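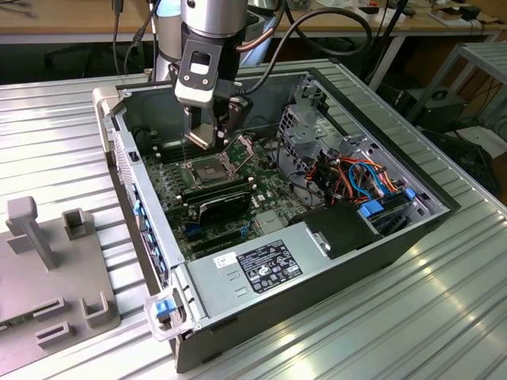 January, late. Memory day

Got to the lab at 4 with Palesa. Dineo was already there and had the arm powered up, so we lost no time on that for once. The plan was the same as on the whiteboard: get the arm to pick a memory stick out of the fixture plate and seat it in a slot on the motherboard, with the tower lying on its side and the side panel off. After that, if there was time, start on the processor.

There was not time.

We spent the first hour on calibration. Somebody had shifted the tower since the last session, only a little, but enough that every saved position was wrong. Palesa wanted to nudge the tower back until the old numbers worked. I wanted to teach the points again. We tried it her way first and got close on one corner and worse on the opposite one, so the tower must have been turned slightly as well as moved. Taught the points again. I have written in the log that the tower needs a hard stop on at least two sides, screwed to the aluminum. The grooves in the table would make that easy if we had the right nuts. We don't. Ask Cescombe if the order went in.

Then memory. We did 34 tries before we stopped. I kept the sheet and Palesa called them. A try counts as good only if both latches close without a hand on anything. 30 were not good. Four were, and two of those came one after the other, which got us excited, and then we had a long run of nothing. The usual failure is that the stick goes in at one end and rides up at the other. The fingers grip it in the middle, so when one end catches, it pivots. Palesa thinks we should grip off center on purpose and press the two ends in turn, the way you do it by hand. Dineo said to try it but to change one thing at a time, and to write down which thing.

We also slowed the last part of the move. Before, it came down at the same speed all the way. Now it stops 2 mm above the slot, waits, and goes on slowly. That helped with the noise if nothing else. I flinch less.

The cables are still a problem. They loop off to one side and when the wrist turns far enough they pull, and I am fairly sure the pull shows up as a small error at the fingertips. Dineo isn't convinced. She said to measure it before blaming it. Fair enough. I'll put a dial gauge on the table next time and turn the wrist through the whole range with nothing in the gripper.

New fixture plate. Palesa printed this one over the break and it is better than the old one. The tall post is a good height and gives us something clear to touch off on. The slots are a bit tight. She took some off with a file, which worked, but then the plate doesn't match the drawing any more. She is going to change the drawing tonight. I said I'd believe it when I saw it and she said the same about my half of the report.

The report. It is for the Clikurcombe round and the limit is 3000 words. I have almost 30 percent of mine, mostly the part about safety, which is easy to write. The part about how we chose the task is harder. What happened is that Dineo had old towers and we had an arm. I suppose I can put that more nicely. Taking computers apart for recycling is a real job and putting a part back in is a fair test of the same skills, so I'll go with that.

Looked at the processor for a few minutes at the end. The socket is open with the lever up, and we ran the arm over it at a safe height just to see whether it could reach straight down without hitting the drive cage. It could, with more room than I expected. The thing that worries me is the pins. With memory, a bad try costs you a minute. With the socket you can bend something and that board is finished. Dineo says we are not to go down to contact until the memory sheet shows ten good ones in a row. We have never had three.

The team from Botha is doing screws instead. Palesa heard they have a magnetic driver and that it works most of the time. Good for them. I still like ours better.

Packed up at 7. Photographed the sheet, saved the program as dornano_mem_v6, and wrote the new points in the book as well, since v5 was the one I lost.

For next time:
Hard stops, or at least clamps.
Dial gauge and cable test.
Off-center grip – Palesa to work out how far.
Ask Dineo if there is a second board we could practice on.
Bring food. The machine in the hall was out of everything except mints.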